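Limgate Workshop Newsletter
Search the newsletter Search
March
By the Limgate bench notes editor
49 shares | 2 comments

Two-arm table: where the build stands

The two-arm table at Limgate is now at the stage where both arms can be run in the same session. Most of the winter went into the mounting and the wiring, and very little into anything that moved. Since last month the Cororholm group has been working on bowls.

The task is simple to write down. Take a bowl from a stack, set it somewhere else on the table, and go back for the next one. Nested bowls are harder than cups or blocks, as the rims sit close together and a finger that comes in a little low will catch two of them. We started with wide, flat fingers and have kept them. They give a better hold on a thin rim, but they need more clearance beside the stack than the narrow set did.

The wrist cameras went on at the same time. The fingers take up a good part of the view, and we spent two evenings moving the mounts before settling on the current angle. It gives up some of the tabletop close to the hand. In return, the operator can see the tips and whatever is on the table just past them – the part that matters when lining up on a rim.

Software is the Naidu control package with our own settings file on top. The speed limit is still set low and will stay there through the spring. So far the group has logged 283 runs. Anyone who wants to go through the recordings can find them on the shared drive under Ivimmont, sorted by month. Please copy them to your own machine before trimming.

Parts have cost $1,760 to date, including the rail and the replacement cables but not the arms. The next purchase is a second set of finger pads. The first set is wearing at the inner edge, and the left one goes faster than the right.
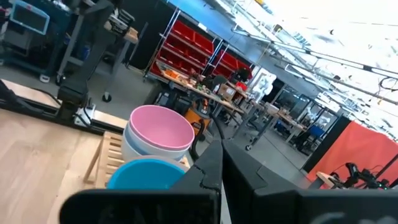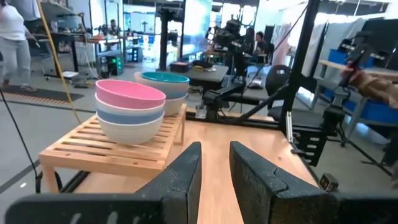 Both views are from the wrist cameras, with bowls stacked on one side of the table and the second arm across from the gripper.

Before you book time on the table

Read the setup sheet first. It has changed since January, and the order for powering up the arms is different now. Check that the cables are clear of the rail, then home one arm at a time. Keep the stop button within reach for the whole session. Bookings are in two-hour blocks, and evening blocks fill up early. If you change a camera angle, write the old setting in the log so the next person can put it back.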